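Tarnished silver jewelry after a move, what's safe to clean at home and what isn't?

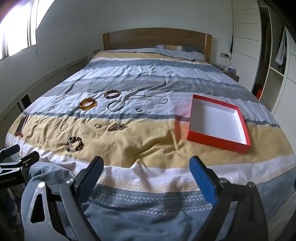 Part of the pile, out on the bed

Posted in Home & Cleaning by thimblepatch

Hi all, long post, sorry in advance. We moved in June and my jewelry spent the whole summer in a cardboard box in a closet that shares a wall with the shower. I finally went through it last night and a lot of the silver has gone dull, and a few pieces are properly black in the creases. I have over 21 things to get through if you count the earrings (those are still in their pouch because I couldn't face them).

It's a mix. Some of it is sterling, because I can find the little 925 stamp on it. Some of it is just silver-colored and was cheap, and I have no clue what's underneath. Then there are the chunky bangles, which aren't silver at all but have gone kind of greasy and cloudy. A couple of those came from a flea market and the seller told me one was "vintage resin," whatever that covers.

What I've tried so far: I bought a tub of Kilta dip at the hardware store and did one old ring in it. It came out bright but sort of flat-looking, like the inside of a soup can. I don't love it. I also read about the foil and baking soda trick, and then right under that somebody said never to do it, and then under that somebody said they've done it for 30 years. So I stopped reading.

My actual worries are:

The fine chain. It's the thing I wear most and it kinks if you look at it wrong. I'm scared of rubbing it with a cloth and snapping a link.

The stones. The chain has a sparkly bit at the end. I don't know what the stones are, and I don't know if they're glued or set.

The bangles. Can I just use dish soap?

And where do I keep it all afterward so I'm not back here next summer? There's a Plesier jewelry cabinet for 147 dollars that I keep putting in my cart and taking out again. I'd like somebody to tell me it's worth it or tell me to close the tab.

Thanks!!

mossandmortar
Helpful votes: 400

Okay, deep breath, tarnish is only on the surface and you've almost certainly got time to do this slowly. I cleaned up my grandmother's whole dresser drawer a couple of winters ago and made most of the mistakes, so here goes.

Start by sorting into stamped and not stamped. Use a magnifier or zoom in with your phone, and look at the clasp end on chains and the inside of rings. Anything marked 925 or sterling can take a bit of handling. Anything without a mark, treat it as plated until you know better. Plating can be really thin and once you polish through it you'll see brassy or coppery patches, and there's no putting it back at home.

Next, wash before you polish. I know it's boring. Warm water, a drop of plain dish soap, a baby toothbrush with the softest bristles you can find, and a bowl (not the sink! I have fished a ring out of a trap and I don't recommend it). Half of what looks like tarnish on everyday jewelry is lotion and soap film. I'd say wash everything that's just metal, dry it on a towel, leave it out a couple of hours and then look again. You may cross several pieces off the list right there.

For the sterling that's still dark, get a treated polishing cloth. Rub in straight lines along the piece instead of in circles, and don't wash the cloth, it stops working. It'll turn black and look disgusting and that's fine.

For the chain — lay it flat on a folded towel, hold one end down with a finger, fold the cloth over it and pull the cloth gently toward the other end. You're moving the cloth along the chain and the chain stays put. Short strokes, a few inches each. If there's a knot in it, sort that out first with two sewing pins on a hard surface. Stop before you get to the sparkly section and do that part with a damp cotton swab and nothing else. If the stones are glued, soaking can loosen them or get behind them and turn the backing cloudy. If you want to be sure, any jewelry repair counter can look at it under a loupe, and mine didn't charge me for it.

About the foil and baking soda: it does work on plain sterling. The reason people fight about it is that it strips the dark out of the recesses too, so anything with a pattern ends up looking a bit blank. I also wouldn't go near it with stones, pearls, glue or plating. I used it on a set of plain teaspoons and was happy. I used it on a patterned brooch and was sad for a week. Same story with dips like the Kilta one, and if you do use it again, go in and out in seconds, rinse a lot, and open a window, that stuff stinks.

Bangles: dish soap and lukewarm water, quick wash, no soaking, soft cloth, dry right away. No alcohol, no nail polish remover, no window cleaner, and please don't put them in hot water. Some old plastics craze or go dull and it doesn't come back. If any of them have metal bits or a painted finish, I'd only wipe them with a damp cloth. A tiny dab of plastic polish on the inside where it won't show will tell you if the cloudiness is going to shift.

Storage. Please close the tab! It's a nice cabinet, I've seen it in person, but air gets in it the same as any other cabinet. What you want is small zip bags with the air squeezed out, one piece per bag, and anti-tarnish strips in whatever box you put them in. For the chain, fasten the clasp and leave it poking out of the top of the bag, then zip up to it. It can't tangle that way. And get the whole lot away from the shower wall, obviously. I keep mine in an old cookie tin in the linen closet and I change the strips when I remember, so maybe twice a year.

dalesgarage2
Helpful votes: 3

toothpaste. been using it on my chain for years, comes out great

mossandmortar replying to dalesgarage2

Please don't, it's gritty and it leaves fine scratches. Your chain might be thick enough to hide them but hers is a skinny one.

pebble_and_rye
Helpful votes: 21

I agree with most of the long answer up there. I used to work the counter at a little repair place called Grgić and I'd add a few things.

Wearing silver is good for it. The pieces people wore all the time came in scratched but bright, and the ones "saved for best" came in black. So pick your favorites and put them back on.

Take it off for the pool and the hot tub. Last thing on, first thing off, after the hairspray and the perfume.

Watch out for rubber bands, wool and certain kinds of felt. All of them can set off tarnish. People wrap things in a nice wool scrap thinking it's kind to them. Cardboard can do it too, so your moving box probably didn't help, even without the shower next door.

If the unmarked rings start to show a yellowish or pinkish color at the back of the band, that's the plating wearing through. You can have them replated but for a cheap ring it'll usually cost more than the ring did. Up to you, I've seen people do it for something they loved.

I kind of disagree on the cabinet, though. If seeing your things means you'll wear them, there's something to be said for it. I have a Kikcombe hanging organizer with clear pockets on the back of my bedroom door, and I wear twice as much as I did when it was all in a tin. I stuck a tarnish strip in the bottom pocket. Much cheaper than the one you're looking at.

thimblepatch (original poster)

Thank you both, this is so much better than what I found on my own. I did the soap wash this morning and you were right, the two small rings came up almost completely with just that. Chain is next, once I've bought the cloth. The cabinet is out of the cart but I'm looking at the door organizer now, so we'll see how long that lasts.

Does anybody know if the strips go bad in the package? The store only had a big pack.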